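Worcombe Community Help > Home and Workshop > Tools and Machines

Can a small robot arm sort parts yet, or is it still a toy?

Posted November 2022 by benchwright_wor

I do small repairs out of a one-car garage. At the end of every job I have a tray of mixed screws, washers and clips that has to go back into bins. It takes me 40 minutes on a bad day and I hate it. I keep seeing kits for desktop arms run by hobby servos. Could one of these pick up a part and drop it in the right bin, or am I dreaming? I would also take any other chore it can do, such as folding shop rags. I can solder and I can follow a wiring diagram. I can't really program.

Heser_Dan

Sorting yes, with limits. Rags no. Cloth is never the same shape twice and a cheap arm has no idea what it is holding.

For sorting, start with a fixed layout. Tape down a grid, three by three is plenty, and give every square a name, letters for the rows and numbers for the columns. Then you teach the arm one position per square. Going to B2 becomes a stored set of joint angles and there is no math to do. Bolt or clamp the base before you teach anything. If the base shifts you get to do all of it again.

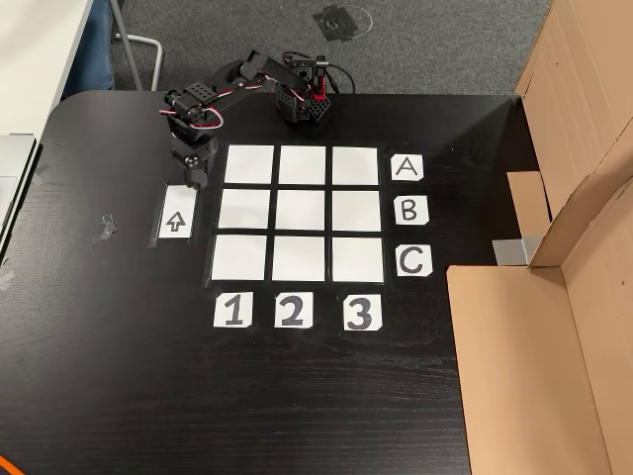 Once it reaches every square without hitting the table, put one part in a square and have it carry the part to a bin. Do that 30 times and write down the misses. Mine dropped the flat washers constantly and was fine with anything I could pick up easily wearing gloves. It also can't tell a screw from a clip unless you add a camera, and that is a whole other project. So you would be placing parts by hand for it to move, and you can guess how much time that saves.

vanhove_st

just buy a magnet tray and a set of sieves. 60 bucks and no code

mrs_t_garage

I'd say build it if you want to learn, but don't count on it for the chore. My son put one together in September and it's slow, much slower than doing it by hand. Get a separate power supply for the servos. His kept resetting when he ran them off the board.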